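Samonard Hall - Robot Working Rules Group
Minutes, 11/12/25

Present: Tania Liyanage (chair), Bernd Voß, Nele Meinecke, Ultan Breathnach (notes). Apologies: Rüdiger Ostermann.

1. Last minutes
October minutes accepted. One fix: rule 9 should say "operator", not "operater". Ultan to correct, and try not to do it again.

2. Walkways and floor marking
Long one. Draft says green tape for the edge of a work spot, stanchions where visitors pass. Bernd: tape does nothing for people who don't look down. Nele: stanchions get moved for carts and don't come back. Both true. Agreed:
- tape stays as the base marking
- stanchions with barrier up whenever an arm is powered and visitors are in the hall
- whoever moves one puts it back before arm goes live
- boxes not to be left next to the posts. Flat floor between barrier and arm, please.
Reach limit discussed again, Tunanura and Premer cells use different numbers. Not settled. Rüdiger has the sheets.
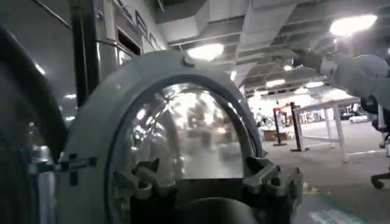

Item 2: gripper, with the barrier posts and open floor behind.

3. Laundry cell, loading and unloading
Nele went thru the draft. Main points:
- Door fully open before any arm goes toward the drum. No nudging a half open door with the gripper.
- Basket placed so the arm does not have to cross the door glass.
- Small devices and cables off the floor on the door side. Tape them up or route along wall.
- Sleeve checked for snags at start of shift, replaced if torn. Bernd wants spares kept in the cell, agreed.
- Floor swept before each run. Lint and scraps to go in the bin.
Ultan asked who calls stop if cloth catches on the door rim. Answer: anybody in the cell, no permission needed. Goes in as its own rule, at the top.
Full text of the draft is on the hall page, link as before:

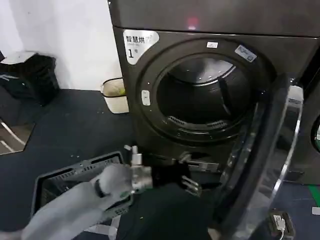 Laundry cell rules, draft 5 | 444 words

Comments on the draft by email to Nele. Short ones. She does not want another thread like the one on gloves.

Machine names: labels on the machines to be used in logs, exactly as printed. "The left one" is not a name. Dryer and washer both carry a 1, so log has to say which kind as well. Nele to add a line.

4. Drinks shelf area
Bottles are the problem, mostly glare and tipping. Stüber gripper pads approved for bottle work, the old pads not. Agreed:
- speed cap of 40 percent of normal while the hand is inside the shelf line
- approach from the front, not across the row
- nothing loose hanging over the shelf front during a run. Check for cables and rods first.
- anything dropped = stop, arm parked, then pick up by hand
Bernd thinks 40 is too slow and we will all be here till night. Chair: try it, come back with logs.

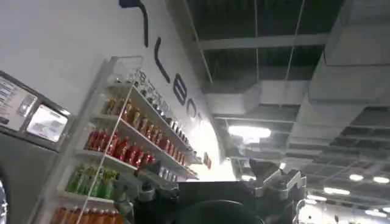
Item 4: shelving with bottled drinks, gripper at low approach.

Signage: Nele asks for rules card at both ends of the shelf. Fine, Ultan to print.

5. Closed door checks
Washer cell. Question was whether operator may rely on the wrist camera to say drum is empty. With the door shut the glass mostly gives you reflections of the room, ceiling lights and so on. So no. Rule text agreed:
"Wrist camera view thru a closed door is not a check. Open the door and look, or use the machine's own status."
Also: hand is not to be parked with fingers under the door while someone is working at the machine. Panel lights don't count as clear signal unless listed in the cell sheet. The sheet doesn't list any yet. Bernd to do.
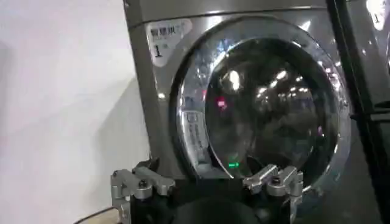
Rüdiger wrote in before the meeting that he'd go further and ban camera-only checks everywhere, open door or not, as the old press shop code from 1968 already wanted eyes on the work and he sees no reason to ask for less now. Chair: sympathetic, too wide for this draft, put on next agenda.

6. AOB
Samonard keys, two sets missing, return please. Training sign-off forms still the old version in the folder, bin them.

Actions
Ultan - rule 9, print cards, stop rule to top
Nele - log naming line, collect comments
Bernd - cell sheet, spare sleeves, speed logs
Rüdiger - reach sheets for both cells
Tania - next date, to be sent round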